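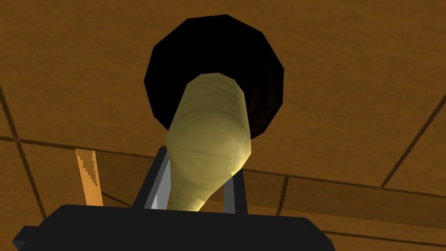 Honey-brown wood with thin dark seams between the panels.

Wood finish: questions we keep getting
By Nayara Dantas
2 min read
19 shares | 9 comments
Print | E-mail

Do I need a special cleaner for a wooden tabletop?
Probably less often than the bottle says. A barely damp cloth and a drop of dish soap will handle most spills on a sealed top. Dry it afterward. If a cleaner promises to "feed" the wood, ask what it's feeding. The tree is dead.

What about Zarnon Wood Revive?
I tried it on two shelves and left a third alone. By November I couldn't tell them apart, and neither could my sister. It smells nice.

The label on my Siqueira oil says one coat lasts five years. True?
In a spare bedroom, maybe. Next to a sink, I wouldn't bet on one. The label doesn't say what kind of use they tested, and when I wrote to ask I got a coupon.

How do I know if my table is oiled or varnished?
Put a drop of water somewhere out of sight and wait 9 minutes. A darker spot suggests oil or wax that has worn thin. If the drop just sits there, you could have varnish, or you could have fresh oil. People online treat this test as final – it isn't. Try looking for a clear film at a chipped edge. 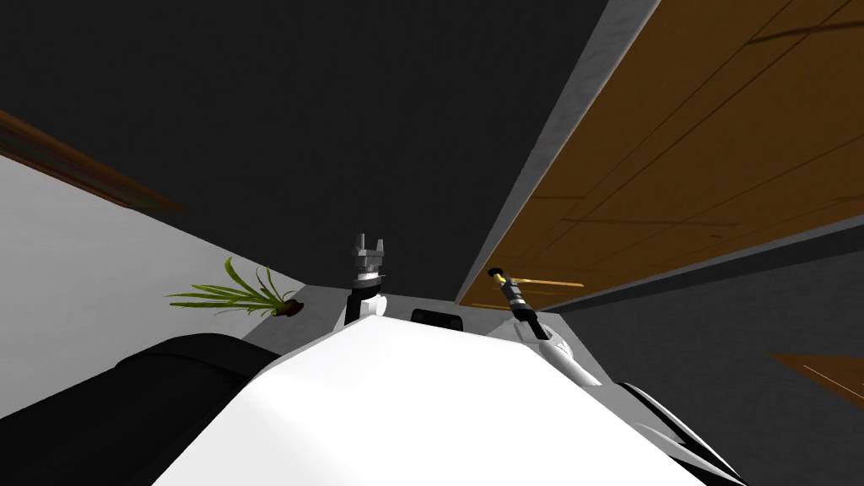 White robot arms, with the wooden surface at upper right.

Can I put new varnish over old wax?
No. I know the Trakthorpe leaflet says "adheres to any surface." Mine peeled off in strips. Get the wax off with mineral spirits first, open a window, and lay the rags flat outside to dry.

Is a $500 professional refinish worth it?
For a table you love, with deep scratches, it could be. Ask what they'll put on it and how many coats. "Our own blend" is not an answer.

Do felt pads really prevent scratches?
Clean ones help. Once grit works its way in, they're sandpaper – check them when you vacuum.

Does Pisix repair wax match every color?
The chart has 19 shades. I needed to mix two of them to get close, and it still shows in the evening with the lamp on.

Print | E-mail
19 shares | 9 comments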